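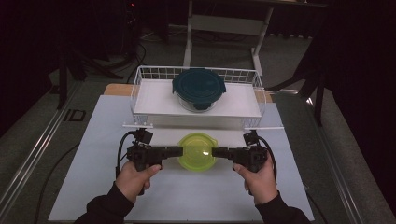

July 27, 2020. Obituary parser, Flemau county batch

Reran the May notices through the parser after the change to the date rules. 70 notices in, 50 came out with every field filled. The rest are in the review folder, sorted by failure type.

Most failures are survivor lists. The parser splits on commas, so "her sons, Paul (Anne) of Dufour" gives a son with no name and a second person called Paul Anne. Parentheses after a given name should be read as the spouse. Parentheses between a given name and a surname should be read as a maiden name. Both rules are written down now but only the second is coded. 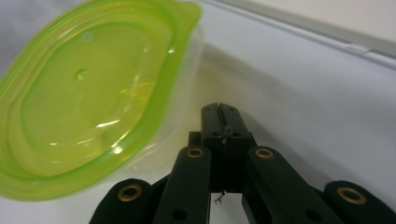
Age checks: computed age disagreed with printed age in two notices. In one the birth year was misread from the scan (3 for 8). The other is wrong in the newspaper itself. Left the printed value in the age field and put the computed one in the note field. Do not correct the source text.

Place names: "Vokov" is matched as a surname when it comes right after "of the late". Added it to the gazetteer with a flag. Need to check whether the old township spelling turns up before doing the earlier years.

Ginette Zacharias asked for funeral home as a separate field. Easy where the notice ends with "arrangements by". Harder where the home is named only in the visitation line, which also carries the church and the hours. Will try taking the first name followed by "Funeral Home" or "Chapel" and see how many false hits come back.
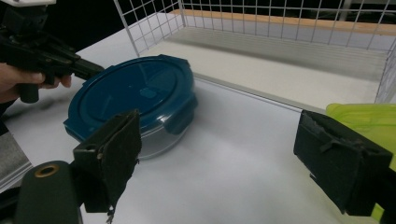
Page last changed: July 27, 2020, by G. Zacharias

Duplicates: same person, two papers, different wording. Matching on surname plus death date found them, but it also joined a married couple who died on the same day. Given name added to the key. Nicknames in quotes are stripped before the comparison.

Open:
Code the spouse rule and rerun the review folder.
Ask Ondis for better scans of the pages with the gutter shadow.
"Passed away Saturday evening" with no date: take from issue date, mark as inferred.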